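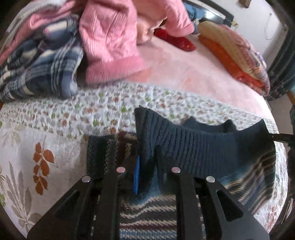

The code of practice that Nedden put out in August for home handling data runs to 41 pages, and the word "consent" turns up early and often. Laundry gets a paragraph. I find that odd, given how much of the work is laundry. A typical job is a dark navy ribbed garment pinched between two black fingers and lifted off a bed, with a striped knit underneath and folded blankets further back. Under the code each such lift is an "episode", and an episode must be marked good or bad by the person who held the gripper. So the worker marks the worker's own homework, and this is called a standard.

Rosemarie Rothe has spent six years checking other people's labels, first in a warehouse at Pumstead and now for Owusu, a small firm in Jaltemthorpe that audits collections before they are sold on. She showed me the figures from her last job. Of 3,114 episodes, 80 had been marked bad. "I'd like to meet the household where folding goes that well," she said.

Her complaint is with the definition. The code says a garment is handled well if it is "moved as intended without damage". Intended by whom? A jumper dragged across a bedspread has been moved. So has one dropped on the wrong pile. As for damage, a pulled thread in a rib knit can be hard to spot even with the thing in your hands, and the code lets the check be done from video alone.

Owusu wants a second person to review one episode in ten, and wants the grip inserts looked over before every session, with a note kept of when they were changed. Nedden's reply was that this would "burden smaller contributors". Perhaps it would. Smaller contributors also get paid by the episode, and the code is silent on that too.

The firms I spoke to all say they follow it. Signing up takes one form and no visit - I filled it in myself, at half past four in the afternoon, and had my certificate before tea. Rothe has asked Nedden how many applicants have been turned down. She is still waiting for the number.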